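7 Jul 2018

Several weeks ago I wrote that I was going to log the indoor humidity properly and stop guessing from the behavior of the pantry door. The June data is in. Most of this post is about getting the sensors to agree with each other, which took longer than the logging.

Background for those who missed the earlier post: the house is on a slab at one end and over a crawl space at the other. In winter the air is dry enough that the door closes with a finger. By early summer it needs a shoulder. I run a dehumidifier, a Farkance that came with the house, and I had no idea whether it was doing anything useful or simply moving heat from the outlet into the hallway.

## Hardware

The sensors are Cirneck modules, the bare board version with no display. I bought three. They report temperature and relative humidity over a two-wire bus, and they cost little enough that I did not feel bad about soldering one of them badly and having to redo it. Each is mounted in a vented plastic box with the board standing on edge, so that warm air from the regulator rises away from the sensing element. My first layout had the regulator directly below the sensor. The box read high on temperature and low on humidity, as you would expect, and it got worse the longer it ran.

Placement:

- Sensor A: hallway, chest height, on an interior wall
- Sensor B: front room, close to the floor, slab end of the house
- Sensor C: crawl space, hung from a joist near the access hatch

I would have liked another one outdoors. The forecast site gives an hourly figure for a station across town, and that has been good enough for trends.
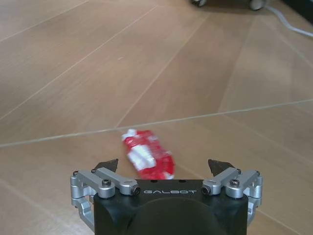

Sensor B is the one I moved most often. At first it sat beside a supply vent, and the trace had a sawtooth on it that matched the air conditioning cycle. That is a perfectly good way to log an air conditioner, but it says very little about the room. Moving it to the opposite wall flattened the sawtooth to something I could average out.

## Calibration

Relative humidity sensors at this price are fairly repeatable and not very accurate. Two of them sitting side by side will track each other's movements closely while disagreeing on the absolute value. The datasheet gives a tolerance, and mine were within it, but two sensors at opposite ends of a tolerance band can still lead you to conclude that the hallway is more humid than the front room when it is the same air.

The usual home method is the salt test. You wet table salt with a small amount of water until it is a slurry with undissolved salt still showing, put it in a sealed container with the sensor, and wait. The air above a saturated sodium chloride solution settles at a humidity in the mid seventies, and that value hardly shifts with temperature over the range you get indoors. Whatever the sensor says after it settles, minus the published figure, is your offset at that point.

Things I got wrong the first time:

1. Too much water. If all the salt dissolves, the solution is no longer saturated and the reading drifts high. It should look like wet sand.
2. Container too large. I used a stock pot with plastic wrap over it. It never settled in the time I gave it. A small food container with a snap lid was much quicker.
3. Opening the lid to check. The cable goes out through a notch sealed with putty, and the reading can be taken from another room.
4. Letting the slurry touch the box. Salt creeps. I lost a set of header pins to it.

All of the sensors went into the same container overnight. By morning the traces were flat. A and B needed small corrections in the same direction. C needed a larger one the other way, and C is also the one I resoldered, so it may have been cooked a little.

This is a one-point calibration. It fixes the offset and does nothing for slope. A second salt with a lower equilibrium value would give a proper line. Magnesium chloride is the common choice, sold as an ice melter, but the local hardware store had none in summer. I will pick some up in the fall and repeat the exercise. Until then I trust the readings at the damp end and treat the dry end as approximate. In this season that costs me nothing.

## Logging

The boards report to a small computer on a shelf in the hall closet, running Fument. I have used it for other things and it has the one quality I want in a logger, which is that it writes plain text files and does not need a network connection to do it. The sampling interval is 15 minutes. I started out at one minute and found that all I gained was larger files and a better view of people walking past the sensor.

Fument has one habit worth knowing about. If a sensor fails to answer, it repeats the last good value and sets a flag in the final column. If you import the file and throw away the final column, as I did, you get long flat stretches that look like excellent humidity control. I had a paragraph drafted about how stable the crawl space was before I noticed that it was stable to two decimal places.

After filtering on the flag, sensor C lost 1544 rows. Most of those came from a loose connector, which I have since replaced with a locking one. The other sensors lost a handful each. I have not tried to fill in the gaps. Interpolating across an hour would be fine, but some of these ran overnight, and overnight is the part I care about.
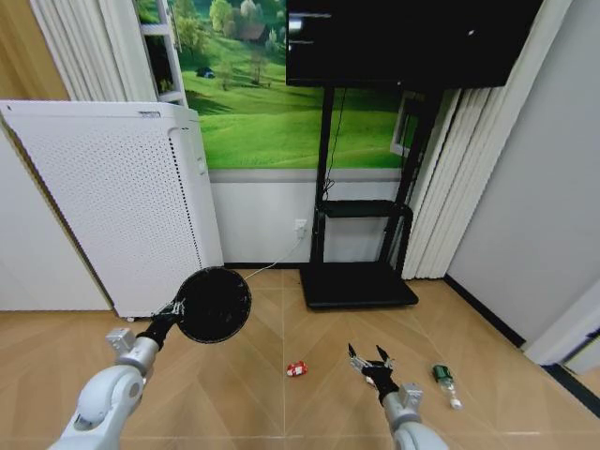 ## Relative and absolute

The second mistake was comparing relative humidity between spaces at different temperatures. The crawl space is cooler than the hallway. The same air, with the same amount of water in it, will show a higher relative humidity down there. On the raw plot, the crawl space looks far wetter than the house at all times. That is true if the question is whether mold will grow on the joists. It does not answer whether moisture is moving from the crawl space into the house.

For that question you want dew point, or absolute humidity if you prefer grams. I converted everything to dew point using the standard approximation and plotted it again. The picture changed quite a lot:

- Overnight, the crawl space and hallway dew points are close, with the crawl space slightly higher.
- From midmorning the hallway dew point falls when the air conditioning runs. The crawl space does not follow it.
- On the days when the outdoor dew point climbed, the crawl space climbed too, after a lag of a few hours.

My reading is that the crawl space vents are bringing in outdoor air, which then cools and sits there. This is the well-known argument against vented crawl spaces in humid climates. I had read it before and assumed it applied to other people's houses.

Kieran Mapplebeck commented on the last post that I should check the ground cover before blaming the vents. That was a fair point. I went down with a flashlight. The plastic sheeting is continuous except along the Parsons Street side, where it stops short of the wall by a hand's width and the soil is exposed. I have taped on a strip to close that gap. It went in near the end of the month, so the June data is nearly all from before the repair.

## The dehumidifier

I ran the Farkance on a schedule of alternate days. This is not a controlled experiment – the weather did not alternate to suit me – but over the month it gives a rough comparison. On the days it ran, the hallway dew point was lower in the evening by a visible margin. In the front room I could not separate the effect from noise. With the interior doors closed it dehumidifies the hallway and warms it slightly, and that is all.

The pantry door did not improve on any schedule. Wood takes on moisture slowly and the door is thick, so a day on and a day off averages out to no change at all as far as it is concerned. I should have thought of that before picking the schedule. For July it will run continuously for the first half and stay off for the second.

## Conversion script

A couple of people asked for the script. It is short and not tidy. It reads a Fument text file, drops flagged rows, applies a per-sensor offset, and writes out dew point in a new column. The offsets are at the top of the file, and you need to replace mine with your own. It reads in blocks of 3000 rows to keep memory use down on the closet machine. On anything newer you can remove that part and read the file in one go.

One known bug: it assumes the clock never goes backward. When the closet machine loses power it comes up with the wrong time until it next syncs, and the rows in between sort to the start of the file. I have been deleting them by hand. A battery-backed clock module is on order, and once it is fitted I will post the July files in the same format, with the flag column left in.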